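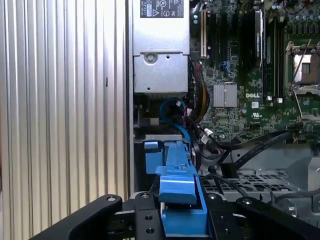

A Second Life for the Office Desktop

May 19, 2018 | By Pirmin Marti
Reading time: 2 minutes

When an organization replaces its desktop computers, the old machines rarely leave the building at once. They are stacked in a storeroom, listed as surplus and left there until the space is needed. At the Ternus Refurbishing Workshop, that storeroom is where the work begins.

The workshop received 77 retired desktops in its most recent intake, most of them from the administrative offices of the Vasconcelos Library. Each was entered in a register, opened and inspected before any decision was made about its future. Of these, 33 were judged suitable for complete refurbishment. The remainder will be held for parts or sent to a licensed recycler.

Inspection follows a fixed order. The power cord is removed and the side cover taken off. Technicians examine the capacitors on the motherboard for swelling, then check the wiring from the power supply for worn insulation. Dust is cleared from heatsinks and vents with a soft brush and low-pressure air. Memory modules are taken out, their contacts cleaned, and each module tested separately.

The processor socket receives particular attention. Its contacts are fine and easily bent, and a socket left open on a bench can be ruined by a dropped screw. Workshop rules require that an empty socket be covered before a board is put into storage – a rule adopted after several good boards were lost in the first year.

Power supplies are never opened. A unit that fails its load test is replaced as a whole, usually with one taken from a donor machine of the same model. Office desktops of this kind often use brackets and connectors particular to the manufacturer, and keeping a stock of matching parts has proved more useful than buying new ones.

Finished computers are assigned to the Flandano adult learning center and to smaller reading rooms in the district. The next distribution is planned for October. Applications from other public institutions will be considered after that date, in the order received.

Contact the editors | © 2018 Skesoris Magazine. All rights reserved. | Back to top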